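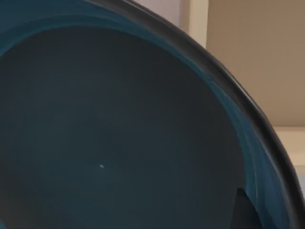 A dark gray bowl, seen close up.

The woman who stocks the kitchens at Fleltow keeps her office at the back of the linen room. There is a desk, a kettle and a wall of shelving full of can openers, oven mitts and lids. Fleltow rents furnished apartments by the month in Fustow and the towns near it, mostly to traveling nurses, people on construction contracts and families between houses. The company has 242 apartments, and each one has a kitchen that has to work on the first night.

She has had the job for nine years. Before that she managed the breakfast room of a motel out by the Fadatwood exit, and she says most of what she knows about plates comes from there.

"At the motel everything went through the machine twice a morning," she said. "You learned fast what would hold up. I got to know the sound of a plate that was going to go in the next week or two. It's a duller sound when you set it down."

We talked for most of an afternoon, with breaks when the phone rang. One call was from a tenant who could not find the colander. It was in the oven, where the last tenant had stored it. She asked him to leave it wherever he liked.

Every apartment gets the same kit. The list runs to 123 items, and a fork counts as one item. When she started, the list was shorter and she says it was put together by someone who did not cook. It had a melon baller and no cutting board. It had six wine glasses and one saucepan.

"People were cutting onions on dinner plates," she said. "You could see the knife marks. I went to my boss with a stack of them and put them on his desk."

She got the cutting board. The melon baller stayed on the list for another year, until the supplier stopped carrying it.

Her views on bowls are stronger than her views on anything else in the kit. She thinks furnished rentals get them wrong more than any other item, and usually by making them too small. A cereal bowl that looks fine in a catalog will not hold soup for an adult who has been on shift for twelve hours. When she gets a sample she fills it with water to where she would stop pouring, then tips it into a measuring cup.

"If it won't take two cups and still leave you room to walk across the kitchen with it, I send it back," she said. "I don't care how nice it looks."

For a long time everything was white. White is cheap to match, and if a supplier drops a line you can find something close. Then in August, two years ago, she placed an order for 908 dark gray bowls from Bañuelos, a restaurant supply house that was clearing out a color. She had never bought that many of anything at once. Her boss called her twice to check the number.

"I figured if we got one shade and plenty of spares, I wouldn't have to think about bowls again until I retired," she said. "That was the plan."

The tenants liked them. A few asked where they could buy the same ones. The cleaners were less happy. On a dark finish, she said, hard water leaves a white ring, and a speck of anything dried on shows up from across the room. Dishwasher powder was the worst. Cleaners were rewashing whole shelves between tenants, and some of the turnovers were running half an hour long.

She tried a rinse aid, which helped in some buildings and did nothing in others. In the end she changed to a liquid detergent for every apartment and put a card inside the cabinet door with the amount to use. The card has a drawing of the cap with a line on it. She drew it herself.

"I had written it out in a paragraph before," she said. "I don't think a single person read the paragraph."

I asked if she would go back to white.

"Spoons mark white," she said. "You get those little gray lines on the bottom and people think the thing's dirty. It's metal off the spoon. So you pick which complaint you want. I'd go with something in the middle next time, a tan maybe."

She was less sure about appliances, which she buys jointly with the maintenance office. They do not always agree. The maintenance office likes to buy whatever has the longest warranty. She likes to buy whatever she does not have to explain over the phone.

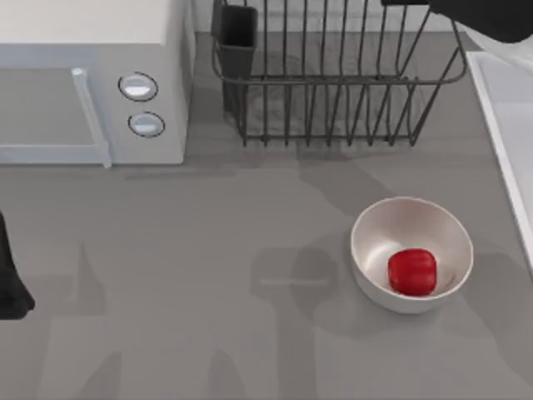
A white microwave with a bar handle and two round controls.

Microwaves bring in more calls than stoves do. She puts that down to how many kinds there are. A nurse who gets in at two in the morning with a frozen dinner does not want to work out how to set the clock first, and some models will not run until the clock is set. She kept a log of microwave calls for one winter. The clock was the most common, followed by the child lock, which people turn on by leaning against the panel.

"Two dials," she said. "One for how strong and one for how long. I've never had a call about how to use one of those. I've had calls that they broke, sure. Everything breaks."

Models with dials have gotten harder to find, she said, at least in the size she needs. When a supplier has them she tries to get enough to do a whole building, so that the cleaners only have to learn one. She also looks at the door. She prefers a handle you can pull over a button you push. Her mother had bad hands, and she got into the habit of trying doors with two fingers.

Counter space is the other thing she argues about. Many of the older Fleltow kitchens have one run of counter, and by the time it has a microwave, a coffee maker and a toaster on it there is nowhere to put a plate. She took the toasters off the counter four years ago and started leaving them in the low cabinet. Tenants who want toast get them out. Plenty of them never do.

She did the same with the knife block, which took up room and had slots that could not be cleaned. The knives went in a drawer with a tray. There are three of them now, a chef's knife, a bread knife and a paring knife, and she has them sharpened by a man who comes to the Fustow farmers' market with a trailer.

I wanted to know what goes missing. Teaspoons, she said, right away. She orders them by the box. After that it is food containers with lids, which people take to work and forget, and the good scissors. Nobody has ever taken a potato masher.

She does not charge tenants for small things. The company used to. There was a form with prices on it, and a cleaner would go through the drawers at checkout and fill it in. She asked for a month's worth of the forms and figured out what the cleaners' time had cost. It came to more than the spoons.

"Sometimes you come out ahead," she said. "I opened a cupboard in one of the Fadatwood units and there was a cast iron pan in there that wasn't ours. Beautiful pan. Somebody had looked after it for years. I called the last three tenants and it didn't belong to any of them."

The pan is still in that apartment. She added it to the sheet for that unit by hand, so that the cleaners would not put it in the dishwasher.

Before I left she showed me the remaining gray bowls, in cartons along the bottom shelf. There are fewer than she expected to have by this point. People break them at the sink, mostly, and a few crack when they go from the refrigerator straight into the microwave. She has asked Bañuelos whether any more of the color will turn up. They told her to check back in the spring.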